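Stoltside Demonstration Program: Frequently Asked Questions for Operators and Data Users

Last revised March 28, 2025. Send corrections to Oana Avram.

Getting started

What does an operator record?
One episode is one complete attempt at one task, from the start signal to the stop signal. The recorder saves the joint positions of both arms, the gripper openings, the camera video and the task sentence. All streams share one clock.

How many episodes are in the current release?
1,717, spread over 39 tasks. Episodes still in review are left out of that total.

Do I need to know how to program?
No. Operators need the two-hour station course and a passed practice set of 35 episodes. Liviu Bălan signs off on practice sets at Prambridge. Horațiu Bogdan does it at Stoltside.

How long may a shift at the leader arms be?
Fifty minutes, then a ten-minute break. Episode quality drops late in long sessions, and the drop shows up first as jerky wrist motion.

Recording rules

When do I press start?
After both arms are at the home pose and your hands are still. A start pressed during motion puts a jump in the first few samples, and the checker rejects the episode.

I dropped the object. Do I stop?
Keep going if the object is still within reach. Pick it up again and finish the task. Mark the episode "recovered" on the review screen. If the object has left the table, stop and mark it "failed." Do not delete it.

May I pause to think?
A pause of up to two seconds is fine. Longer pauses teach the policy to wait at that point — we have seen this in two trained models so far. Plan the order of picks before you press start.

Which arm should I use?
The arm on the same side as the object, unless the task sentence names one. Handing an object from one arm to the other is its own task group and should not appear elsewhere.

How fast should I move?
At a speed you can repeat. The target is even motion. Short episodes earn no extra credit.

Objects and layout

How are objects placed at the start of an episode?
The layout tool prints a rough position and angle for every object in the set. Follow it to within a finger's width. For container tasks, the container goes down first and the loose items are set out on either side of it. Angles matter as much as positions, as a policy trained only on square-on boxes tends to close its fingers across a corner when the box is turned.

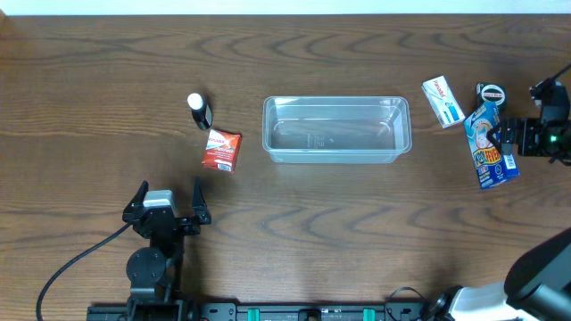
What counts as a finished layout for the pharmacy set?
A layout is finished when every item on the sheet is on the table, no item is inside the container, and both grippers have a clear path to at least one item. Items may lie close together. The Kool Fever box with its upper end tucked up to the small round black container is a valid start, and so is a bottle on its side. The clear tub must be empty. Clear plastic is hard for the depth estimate, with the wood grain showing straight through the bottom and walls, so we ask for 100 episodes per layout group with this tub in place of the usual number.

Can I swap in a different brand of medicine box?
Only if it is on the object list. Bianca Barbu adds new objects after measuring and weighing them. Use sealed or dummy packs, and never loose tablets.

Review and use of the data

Who reviews episodes?
A second operator, never the one who recorded them. The reviewer checks the task sentence, the outcome label and the first and last second of video.

What is the difference between the Nindach and Lahtinen splits?
Nindach is the training split. Lahtinen holds back whole layouts, so no layout in it appears in training. Do not tune on Lahtinen.

Are failed episodes included?
Yes, in a separate folder. The default loader skips them. Set the outcome filter to "all" to read them in.

When is the next release?
July. Ionuț Barbu keeps the list of tasks still open for recording.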